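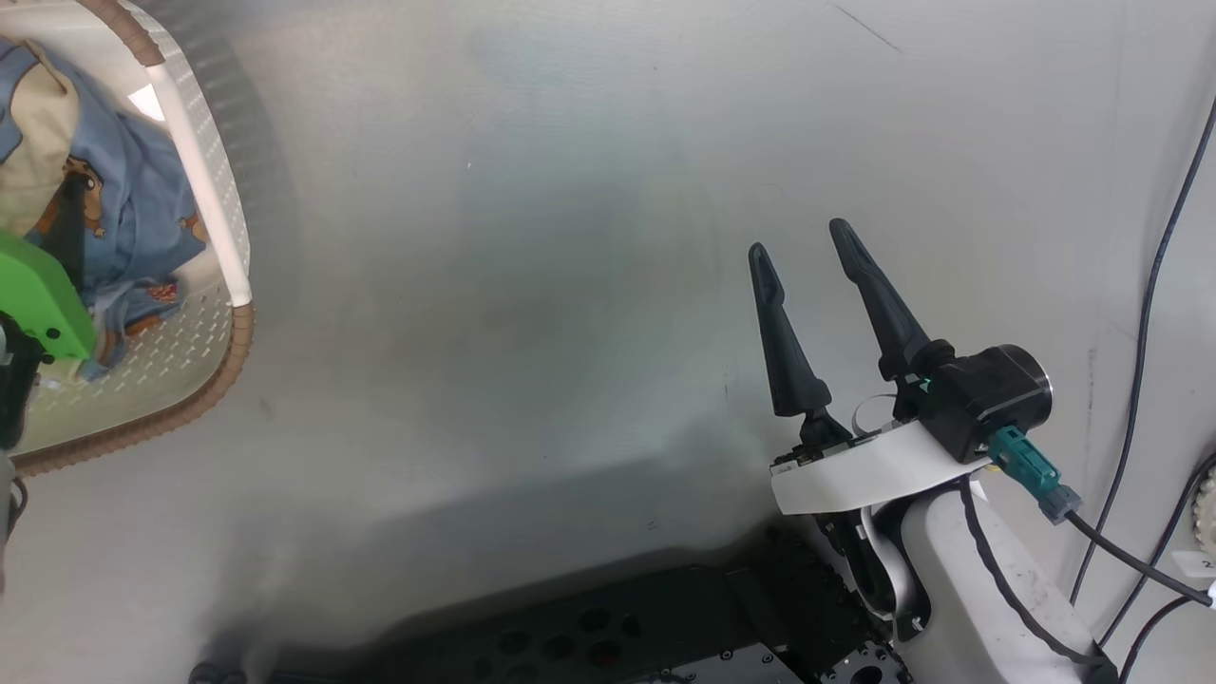
Laundry Room Notes

The shared laundry room on the ground floor of Padilla House has been back in full use for a few weeks now, and several people have asked for the new arrangements in writing. Please keep this item or pin it up inside a cupboard door. It replaces the sheet that went out in December.

Folding tables

Both folding tables are staying. We looked at replacing the tops and got a price, but the surfaces are sound and the money is better spent on the dryer vents. They do mark easily. Wipe the table with a damp cloth before you put clean clothes on it, especially if you are folding anything light colored. Cloths are on the hook by the sink. Rinse the cloth and hang it back up when you are done.

Please don't set detergent bottles on the tables. The drips dry into a film that is hard to see and comes off on the next person's sheets. There is a shelf over the sink for bottles, and it holds plenty.

The tables are for folding only. Ironing directly on them with a towel underneath has left one corner slightly warped. An ironing board is kept behind the door, and the cover on it was changed last month.

Baskets

Most of the complaints we get are about baskets. If your load has finished and you are not there, the next person may move it into your basket, provided the basket is on top of or next to the machine. If there is no basket, your load may be put in one of the two house baskets under the window. Nobody should be putting wet laundry on the floor or straight onto a folding table.

Put your apartment number on your basket. A strip of masking tape on the rim works fine. On baskets with holes all over the sides, tape won't stick for long, so tie on a luggage tag or write on the underside with a laundry marker. Zoia Dovhaniuk in the office has a marker you can borrow.

A few residents have asked which kind of basket to buy. Any kind will do. The open plastic ones dry out between uses and are easy to rinse. Cloth hampers hold more but tend to smell if damp towels sit in them overnight. If you take the stairs, get one with handles you can grip with one hand so the other is free for the rail.

Baskets left in the room for more than two days will be moved to the storage closet across the hall. They are not thrown out. Ask at the office and someone will open the closet.

Sorting

Mudassar Baloch worked in a hotel laundry for a good part of his life, and we asked him to go over the basics for people doing their own wash for the first time. His advice is short.

Sort by weight before you sort by color. Towels and jeans take much longer to dry than T-shirts and pillowcases. If they all go in together, the thin things get overdried while the heavy ones stay damp in the seams.

Wash new dark items separately the first couple of times. After that most of them can go in with other darks in cold water.

Turn printed fabric inside out. This goes for children's pajamas, T-shirts with pictures and pillowcases with patterns on them. The print rubs against the drum and against zippers, and that is what fades it. Pillowcases should be turned inside out and shaken before they go in, as socks collect in the corners.

Close zippers and undo buttons. Buttons left done up pull at the thread during the spin.

Do not fill the drum past the line of holes at the back. The washers here are Dunell front loaders and they will accept an overfull load without any warning, but the clothes come out with soap still in them. We had the service technician out in the fall for what was reported as a rinse fault. The machine was fine. It had been packed solid with bath towels.

Folding

Hoi-yan Yu ran a folding session for the family group on 02/08/2022. She has agreed to let us print her method for pillowcases and small flat items, which several parents said they were now using at home.

Lay the pillowcase flat with the open end toward you. Smooth it from the middle out to the sides. Fold it in half lengthwise, then in half lengthwise again, so you have a long strip. Fold the open end up to about a third of the way from the top, and fold the top down over it. Press it with your palm and stack it with the folded edge facing out.

For T-shirts, lay the shirt face down, bring each side in to the middle, lay the sleeves back over, and fold up from the hem in two turns. Children can manage this if the shirt is their own size. Start them on hand towels if they are younger than that.

Fitted sheets were also covered, and Hoi-yan is happy to show anyone in person. It does not come across well on paper.

Her other suggestion was to take clothes out of the basket one at a time and finish each one before reaching for the next. Tipping the whole basket out on the table takes up space other people could be using, and the bottom of the pile ends up creased.

Cost and hours

A wash is still $2. Drying is now charged separately and runs for 44 minutes per cycle. If your load is still damp, shake everything out before you start a second cycle. It often needs only a few minutes more on the line in the drying room.

The card reader takes Plarnavar cards only. Cards can be topped up at the office, up to $70 at a time. The balance does not expire. If the reader takes your money and the machine does not start, write down the machine number and tell Zoia. Please do not press start repeatedly, as each press can be logged as a separate charge and it takes longer to sort out.

The room is open from early morning until ten at night. Last wash should go in by eight thirty so that it can be dried and out before closing. The lights go off on a timer.

Lint and vents

Clear the lint screen before and after every dryer load. This is the one rule we would ask everybody to follow every time. The screen pulls straight up. Lint goes in the lidded can and not in the recycling.

Work on the vents is scheduled and will be done one dryer at a time so the others stay in service. The quote from Flirkar came to $2,009, including new ducting to the outside wall, and has been approved from the building fund. A notice will go on the door when the dates are confirmed.

Lost and found

The lost and found bin was getting too full to close, so everything in it has been washed and folded and put out on the shelf nearest the door. There are a lot of single socks, several dish towels, a child's gray hooded sweatshirt, a pair of black gloves and a flat twin sheet with a green stripe. Take a look next time you are down there. Anything left at the end of next month goes to the clothing drive.

If you find something in a machine after the previous user has gone, put it on the same shelf. Small items from pockets, such as keys and cards, should go to the office. Arben Dervishi got his mailbox key back this way last week and has asked us to thank whoever turned it in.

Help with laundry

Residents who find it hard to carry laundry can ask to have it brought down and taken back up. Khang Tạ is keeping the list and will match you with someone on your floor. You still choose your own settings and detergent, and your clothes are washed on their own. Leave a note in the office mailbox with your apartment number and the times of day that suit you.

Questions about anything in this item should also go to the office mailbox. For a leak, shut off the tap behind the machine and call the after-hours number on the wall by the sink.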